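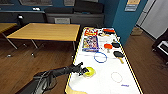 Reverberation and Speech Clarity in the Clekellow Building Study Rooms

Group report, Building Physics II
Engate campus

1. Background

The study rooms on the second floor of the Clekellow building were converted from storage space. Students using them for group work have complained that it is hard to follow a conversation when more than one group is talking. The rooms have painted concrete walls, a hard floor and a suspended ceiling of unknown absorption class. The aim of this project was to measure the reverberation time in one of the rooms, compare it with a calculated value, and estimate how much absorbing material would be needed to bring it down to 0.6 seconds in the speech bands.

2. Room data

The volume of the room, measured with a laser distance meter, is 184 cubic meters. The window bay was included. The space above the suspended ceiling was not. Furniture was left in its normal position, and chairs were pushed in. All doors and windows were closed during measurement.

3. Method

We used the interrupted noise method. Pink noise was played through a single loudspeaker in the corner farthest from the door until the level was steady, and was then switched off. The decay was recorded at 3 microphone positions, each at least one meter from any wall or large surface. Decays were evaluated over a 20 dB range and extrapolated to 60 dB. The full 60 dB range could not be used because the ventilation noise was too high, mainly in the 125 Hz band.

Measurements were made in the evening, when the corridor was quiet. Two people were in the room. Their absorption was not corrected for.

4. Results

Mean reverberation time by octave band:

125 Hz: 1.21 s
250 Hz: 1.14 s
500 Hz: 1.02 s
1000 Hz: 0.98 s
2000 Hz: 0.93 s
4000 Hz: 0.81 s

The spread between positions was largest at 125 Hz, as expected for a room of this size. From 500 Hz upward the positions agreed to within 0.05 s.

The Sabine equation with table values for the surfaces gave 1.31 s at 500 Hz, which is higher than measured. We think the ceiling tiles absorb more than the value we assumed. The product sheet could not be found, and the tiles carry no marking on the back.

5. Required absorption

At 500 Hz the measured time corresponds to an equivalent absorption area of 29.0 square meters. A time of 0.6 s needs 49.4 square meters. The difference is 20.4 square meters. With wall panels of absorption coefficient 0.85 this gives a panel area of 24 square meters, ignoring the absorption of the wall that gets covered. The long wall opposite the windows has enough free area if the whiteboard is moved.

6. Sources of error

The loudspeaker was not omnidirectional. Only one source position was used, where two are recommended. The 125 Hz result should be treated as an indication only. Air absorption was left out, which has little effect below 4000 Hz.

7. Further work

The calculation should be repeated with the correct ceiling data. A second measurement with the ventilation off would allow a 30 dB evaluation range. The smaller room next door has the same finishes and was not measured.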